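Tuesday, August 25, 2020

Adhesive shelf life, lot 29 (Petrenko two-part)

Pulled the last of the cartridges from the cold cabinet. Logger shows 71 F at the top shelf from Friday night on, so the door seal is gone again. Set point is still correct. Ordered a new gasket from Delo; G. Lemieux has the PO.

Cast two coupons per cartridge on primed steel, 400 grit, acetone wipe, no second wipe. Mix color even except the first inch out of each nozzle, discarded. Gel time longer than the December batch. Have not ruled out the scale, which drifted on tare twice this morning. Recheck with the brass weights before trusting any ratio.

Lap shear tomorrow if the Vusgate fixture is back. If not, leave coupons clamped and do not move them to the oven.

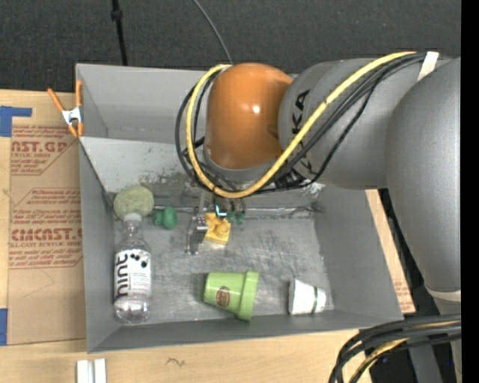
Gray bin on the wood tabletop.

Open: label on the hardener says store dry, gives no humidity limit. Ask Bultitz for the full sheet. Old lot stays on hold until the shear numbers are in.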